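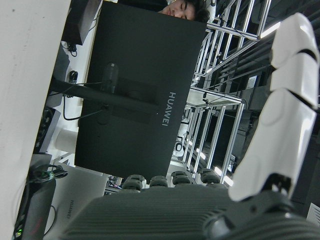

Betreff: Re: [greifer-liste] Umton-Hand, lohnt sich das Leihpaket?
Von: Jarmo Hakala
Datum: 26. Oktober 2026

Moin zusammen,

Antworten wie immer unter dem Zitat, auch wenn mein Mailprogramm das für eine Marotte hält.

> Wir überlegen, für die Werkstatt in Warnstead das Leihpaket von
> Umton zu nehmen, also Hand, Handgelenkskamera, Software und einen
> halben Tag Einweisung. Im Juni war jemand vom Vertrieb da und hat
> eine Stunde lang Folien gezeigt. Die Hand selbst war nicht dabei.
> Hat jemand von euch das Ding im Haus und kann sagen, ob es
> taugt? Uns interessieren vor allem:
>
> 1. Wie lange dauert es, bis man wirklich damit arbeitet?
> 2. Ist die Kamera am Handgelenk zu gebrauchen oder Beiwerk?
> 3. Was kostet der Spaß, wenn man alles zusammenzählt?
> 4. Hält der Daumen? Man hört da so einiges.

Wir haben das Paket seit 13 Wochen, und ich bin derjenige, der es morgens einschaltet. Damit gelte ich bei uns als Fachmann.

Zu 1: Im Prospekt steht, man sei nach 60 Minuten startklar. Das stimmt, sofern man unter "startklar" versteht, dass die Hand am Arm sitzt und die Software ihre Lizenz gefunden hat. Bis zur ersten Greiffolge, die wir einem Kunden hätten zeigen mögen, hat es eine gute Woche gedauert. Der größte Teil davon ging für die Kalibrierung der Finger drauf. Der Assistent führt einen durch alle Gelenke und bricht beim letzten gern mit der Meldung "Vorgang unvollständig" ab, ohne zu verraten, welcher Vorgang. Abhilfe: vorher das Protokollfenster schließen. Fragt mich nicht, der Support hat das am Telefon selbst vorgeschlagen und dabei ein wenig beschämt geklungen.

Die Einweisung war übrigens ordentlich. Die Frau, die dafür kam, hatte die Folien gar nicht erst eingepackt und hat uns stattdessen gezeigt, wie man die Greifkraft pro Finger begrenzt. Das steht zwar auch im Handbuch, aber in einem Anhang, der in der Inhaltsübersicht fehlt.

Zu 2: Die Kamera ist zu gebrauchen, man muss sich nur an ihre Weltsicht gewöhnen. Im Bild oben liegt alles auf der Seite, der Standfuß des Monitors zeigt nach links. Die Software kann das Bild drehen, speichert die Einstellung aber pro Projekt, und zwar erst nach einem Neustart. Ich habe inzwischen aufgegeben und halte den Kopf schief. Auch so erkennt man den Schriftzug auf der Monitorrückseite, die vier Fingerspitzen sind vollzählig drauf, und der Daumen ragt rechts bis fast nach oben. Das ist beim Anfahren sehr praktisch, solange man nicht vorhat, etwas zu sehen, das hinter dem Daumen liegt. Wer kleine Teile greift, sollte eine zweite Kamera von außen einplanen. Wir haben eine alte genommen, die noch im Schrank lag, und die ließ sich ohne Murren einbinden.

Deckenlampen mag die Belichtungsautomatik nicht besonders. Feste Belichtung einstellen, dann ist Ruhe.

Zu 3: Die Monatsmiete haben sie uns individuell gerechnet, da müsst ihr selbst verhandeln. Was in unserem Angebot nicht auf der ersten Seite stand:

Adapterflansch für unseren Arm: 300 Euro
Wartungspauschale bei Rückgabe: noch einmal 300 Euro
Versandkoffer: im Preis enthalten, muss aber zurück, auch das Schaumstoffteil mit dem Loch für den Schraubendreher

Die Rückgabepauschale haben wir beim Verlängern herausverhandelt. Es half sehr, beiläufig den Namen Pelkonen fallen zu lassen. Deren Hand hatten wir vorher zur Probe, sie ist kräftiger und hat ein Handbuch, das offenbar jemand gelesen hat, bevor es gedruckt wurde. Dafür ist sie schwerer, und unser Arm ist damit an der Grenze. Wenn euer Arm mehr tragen darf, holt euch unbedingt auch von dort ein Angebot.

Zu 4: Der Daumen. Ja, man hört so einiges, und bei uns hat man ihn anfangs auch selbst gehört. Er knackte beim Schließen, und zwar zuverlässiger, als er zufasste. Umton hat das Gelenk am Daumenansatz auf Garantie getauscht, Hin- und Rückversand neun Tage, seitdem ist er still. Laut Begleitzettel betrifft das eine ältere Lieferung. Lasst euch schriftlich geben, dass ihr eine neuere bekommt.

Optisch sind die weißen glatten Daumensegmente natürlich ein Hingucker, Besucher fassen sie grundsätzlich zuerst an. Mir ist die gerippte Handfläche lieber. Flaschen und Dosen rutschen da kaum, dünne Pappe bleibt schwierig. Für Blechteile haben wir eine Lage Gummi versucht und wieder abgenommen, weil sich danach die Finger nicht mehr ganz schließen ließen.

Mein Rat wäre: leihen, nicht kaufen, und die Mindestlaufzeit so kurz nehmen, wie sie euch lassen. Im Team von Plallham, das ja auch hier mitliest, hat man meines Wissens gleich gekauft. Vielleicht mag von dort jemand etwas zu den Updates sagen. Unser letztes hat die Bedienoberfläche auf Englisch umgestellt und nur die Fehlermeldungen deutsch gelassen.

Falls ihr die Kalibrierdateien als Ausgangspunkt haben wollt, schickt mir eine Mail direkt. Über die Liste gehen Anhänge dieser Größe nicht durch.

Gruß
Jarmo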